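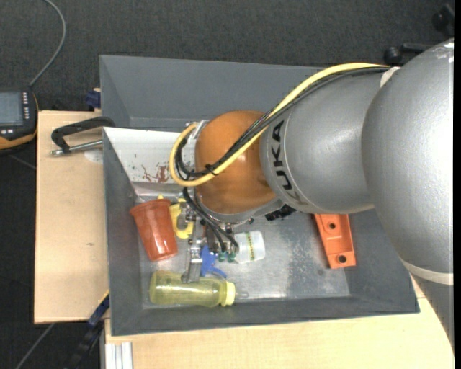 Continuity group for the serial Gisavow, minutes, 25 January 2018. Item 1, the question carried over from the last meeting: whether the Bucur memory transfer in episode 119 moves the person or copies the person. Horațiu Pîrvu presented the case for a move. 

1.1 In episode 119 the donor body stops speaking at the moment the host begins. Pîrvu reads this as a move. The chair noted that the donor is sedated two scenes earlier, so silence proves little.

1.2 In episode 203 the pilot of the Navbridge recalls a conversation held by her donor body after the transfer date. Under a move this is consistent, provided the transfer finished later than the log states. Under a copy it requires a second transfer, which no script mentions.

1.3 The log date is given twice, once on a screen and once in dialogue. The two do not agree. The group's rule is that dialogue outranks screen text. Applied here, the later date stands and the recalled conversation falls before the transfer. Episode 203 is therefore neutral on the question.

1.4 Decision: the guide entry will read "transfer, mechanism unstated". The words "soul" and "upload" will be removed from the entry, as neither is used by any Bucur character.

Item 2. Age of the Wutis order. The prologue gives 2,000 years. The archivist's speech gives 80 generations. The two figures agree at 25 years per generation. One member objected that Bucur lifespans are longer than human ones and that 25 years is too short. No lifespan is stated in any broadcast episode; the longer figure comes from the tie-in novel, which is outside the group's scope. Objection recorded. Entry unchanged.

Item 3. Crew rank aboard the Navbridge. The second officer is addressed as "warden" in the first season and "steward" afterward. Pîrvu suggested a demotion. The uniform does not change and her duties are the same. The entry will list both titles with episode ranges and give no explanation.

Item 4. Spelling. "Wutis" is singular and plural. The form "Wutises" appears in the guide in the older entries and will be corrected.

Item 5. Scope of the tie-in novel. Deferred to June, when the second edition is due. Members who own the first edition were asked to list passages that conflict with broadcast dialogue, by chapter, without comment.

Actions. Pîrvu: revise the transfer entry and add the joint color. Chair: correct the plural forms. All: novel passages, before the June meeting.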